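Home | Products | Manuals | Spare parts | Contact

Nirken steel cabinet, set-up guide
Section 6: Placing the cabinet and first loading

Before you start, please read the whole section once. The work is easier with two persons.

1. Choose a floor that is flat and hard. Do not put the cabinet on a carpet.

2. Lift the cabinet from the bottom edge. Do not pull it by the door handle.

3. Put the spirit level on the top, first from left to right, then from front to back. Turn the feet until the bubble stays in the middle.

4. Keep a gap of 73 mm between the cabinet and the wall behind it. On the sides 58 mm is enough.

Note: If your floor is sloping, ask for the long feet (part 1465). They are screwed in the same way.

5. Open and close the door a few times. If it touches the body, go back to step 3.

6. Load the bottom shelf first, with the heavy items, and then go upwards.

Caution: Never climb on the cabinet, also when it is empty.

7. The top can be used for light goods, such as small cans. Put them down gently, the surface can be scratched by a sharp rim. 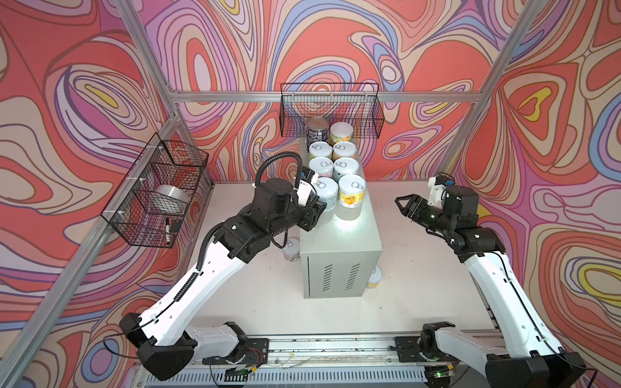 Fig. 6. Cans on top of a metal cabinet with ventilation slots.

8. Leave the slots free. Do not hang cloth or tape paper over them.

9. Wipe the top with a soft, damp cloth and dry it after. Do not use sand powder or steel wool.

Text: Trinh Cao. Checked by Balthasar Fankhauser, 28 September 2021.

© Vultberg | Contact | Back to top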